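# Hilo: Filtrado de demostraciones por coherencia de acciones en tareas de extracción desde caja

**Foro interno de manipulación · Proyecto Rurix**
Apertura: 2020-11-11

---

**c_ledesma**

Estimados colegas:

Se somete a consideración del grupo el resultado preliminar del método de filtrado descrito en el borrador que circuló la doctora Sandu. El corpus de partida consta de 3.070 demostraciones teleoperadas de la tarea «sacar un artículo de su caja y depositarlo en un recipiente». El filtro compara cada segmento de acción con sus vecinos más próximos en el espacio de observación y descarta los episodios cuya dispersión supera el umbral fijado. Tras aplicarlo quedan 1.021 episodios.

La política entrenada con el subconjunto filtrado iguala, en nuestras pruebas, a la entrenada con el corpus completo, y presenta menos vacilaciones en la fase de aproximación. Agradecería observaciones antes de remitir el texto a Nuvano.

Cristóbal Ledesma

---

**i_nistor**

Gracias por la exposición. Tengo una reserva de fondo. Descartar dos tercios del corpus por dispersión supone que la dispersión es ruido, y en esta tarea buena parte procede de estrategias legítimas: hay operadores que entran en la caja en vertical y otros que inclinan la pinza para separar primero el artículo de la pared. Si el filtro conserva únicamente la estrategia mayoritaria, la política resultará más limpia y también más frágil.

Solicito que se publique el desglose por operador antes y después del filtrado.

---

**c_ledesma**

> Si el filtro conserva únicamente la estrategia mayoritaria

La objeción es pertinente. El desglose existe y se incorporará como anexo. Adelanto que ningún operador desaparece por completo, si bien la entrada inclinada pierde peso de forma apreciable. No comparto, en cambio, que ello implique fragilidad: el borrador incluye pruebas con la caja girada y no se aprecia diferencia.

---

**a_londono**

Una caja girada sobre la misma mesa es una perturbación modesta. Coincido con Irina en este punto.

Añado una cuestión de procedimiento. El umbral se eligió observando el resultado sobre el mismo conjunto de pruebas que después se comunica. Procede reservar una partición o, en su defecto, declararlo expresamente en la sección de limitaciones.

Anselmo Londoño

---

**f_sandu**

Respondo por la parte que me corresponde.

Sobre el umbral: el señor Londoño tiene razón. Se repetirá la selección con 600 episodios apartados del corpus y se sustituirá la tabla 2.

Sobre la diversidad de estrategias: conviene distinguir la fase de extracción de la fase de traslado, que el borrador trata conjuntamente. En la extracción, la orientación final del artículo depende de cómo se haya asido; en el traslado, cualquier orientación es válida mientras el artículo llegue al cuenco.
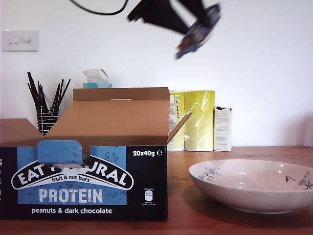 Por ese motivo propongo calcular la dispersión por fase y aplicar el filtro solamente a la aproximación y al cierre de la pinza. Una barrita que viaja inclinada no constituye una demostración defectuosa, y el criterio actual la penaliza igual que a un agarre fallido. Con las etiquetas de fase que preparó el equipo de Hodoroagă el cambio es sencillo.

Floarea Sandu

---

**i_nistor**

La propuesta de filtrar por fases me parece aceptable. Mantengo la petición del desglose y retiro la reserva sobre el traslado. La relativa a la entrada inclinada sigue en pie.

---

**a_whitlock**

Intervengo en calidad de responsable de datos. Las etiquetas de Hodoroagă se generaron a partir de la apertura de la pinza y sitúan el inicio del traslado demasiado pronto cuando el operador corrige el agarre dentro de la caja. Ruego que se revise una muestra a mano antes de emplearlas como base del filtro. Los episodios excluidos deben conservarse en el repositorio con el motivo de exclusión consignado.

Anika Whitlock

---

**c_ledesma**

Tomo nota. Se revisará la muestra, se recalculará el umbral con la partición reservada y se añadirá el anexo por operador. El envío a Nuvano queda aplazado hasta disponer de la nueva tabla. En cuanto a la entrada inclinada, no hay acuerdo, y así constará en el apartado de discusión.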